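Notes for the Plokincombe talk, 26th October
Slot is 6 pm, forty minutes plus questions. Water on the lectern. Slow down!

Hello everyone, and thank you for coming out on a Friday evening when you could be at home with your feet up. I'm going to talk about sleep, or more exactly about working nights and trying to sleep in the day, which I did for 3 years at the Workix depot and which very nearly turned me into a person my own dog avoided.

(Pause. If people laugh, carry on. If they don't, carry on faster.)

I should say straight off that I'm no doctor. I packed orders, then I supervised people who packed orders, and I kept a diary the whole time. It has 1,802 entries in it, lots of them just the word "tired" and a time, and what I've got for you tonight comes out of reading it all back in May with a big pot of tea.

Show of hands: who here works nights now? Who used to? Who lives with somebody who does? (Keep looking at the last lot, they always have the best questions.)

So, the first winter. I did what everyone does, which is come home, have a huge fry-up, watch two episodes of something and then go to bed at eleven in the morning and wonder why I was staring at the ceiling. I had thin curtains. I had a bedroom at the front, over the bus stop. I had my phone on the pillow, ringing, with people trying to sell me windows.

The curtains were the first thing I changed, and I did it on the cheap. Lining fabric from the market, tacked on by hand, badly, and a rolled towel along the top of the rail where the light gets in. My sister-in-law called it the crypt. I slept five hours the first morning and I could have cried.

(Tell the story of the window cleaner here if we're running to time. Skip if late starting.)

Then there was food. The canteen shut at midnight, so from then on it was the machine, and the machine was crisps. I started taking soup in a flask and having it at the halfway break, then just toast when I got home. Plain, boring, worked for me. Some of my team swore by a proper dinner at seven in the morning and slept like babies, so please don't go home and tell your husband that the woman at the hall says he can't have sausages. 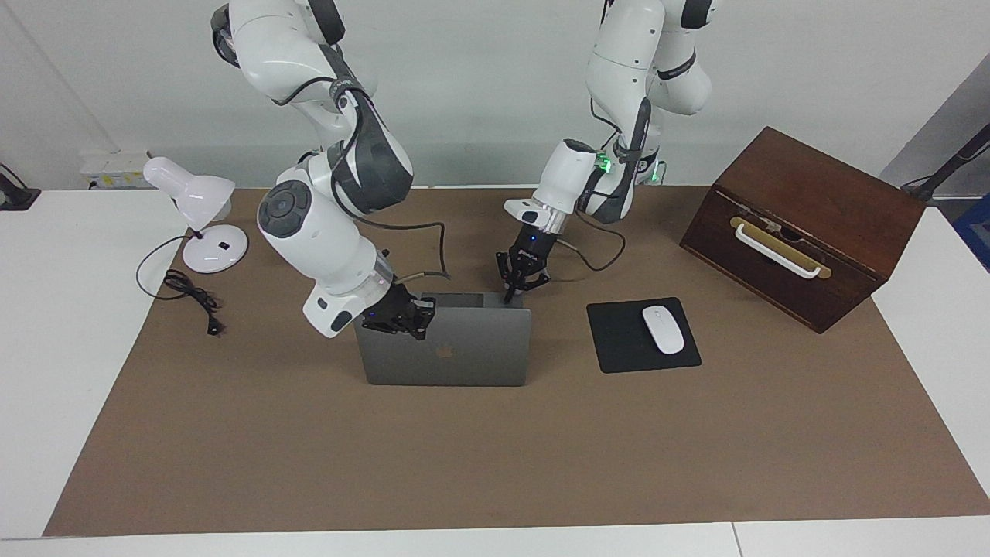

Coffee, though, I will be strict about. My rule was none after the second break, so nothing after three in the morning. I broke it all the time that first year and you can see it in the diary, because the handwriting goes enormous and I start having opinions about the car park.

Right, days off. This is the bit people argue with me about in the kitchen afterwards, so let's have it out now. Do you flip back to normal days, or do you stay on nights? I tried both. Flipping meant I saw my friends and felt like a ghost. Staying on nights meant I felt fine and saw the milkman. What I settled on was halfway: bed at three or four in the morning, up just before noon. I could manage a late lunch with people, and going back in wasn't such a shock.

(Drink some water. Check the clock at the back.)

A word for the ones who live with a night worker. You are tiptoeing around your own house and it's maddening, I know. We had a card on the bedroom door, green side for "come in, I'm up" and red side for "unless it's on fire". The hoover came out after four. Parcels went next door. And we had one meal a week that was sacred, Sunday at five, which was my breakfast and everybody else's tea. I had roast potatoes for breakfast for three years and I regret nothing.

Driving home is the serious part, so I'll put my notes down for this one. I nodded off at the lights by the Alcantara roundabout one morning. Only for a second or two, and I was stopped, and the car behind beeped me awake. I parked up in the next lay-by and sat there shaking. After that, if my eyes were heavy I had twenty minutes in the driver's seat before I even turned the key, in the depot car park, with a blanket and an alarm. People knocked on the glass to see if I was all right. Let them knock. Please, please do the twenty minutes.

(Breathe. Give them a moment.)

Last thing. A few of us from the depot started a little group called Wiser, and we meet in the side room at the library, at two in the afternoon so that night people can come. There's tea, there's cake if we're lucky, and you're allowed to yawn. I've put leaflets on the chairs by the door, with a sleep diary page on the back you can fill in.

Questions now, and if you're on shift tonight and need to slip out, off you go, I shan't be offended.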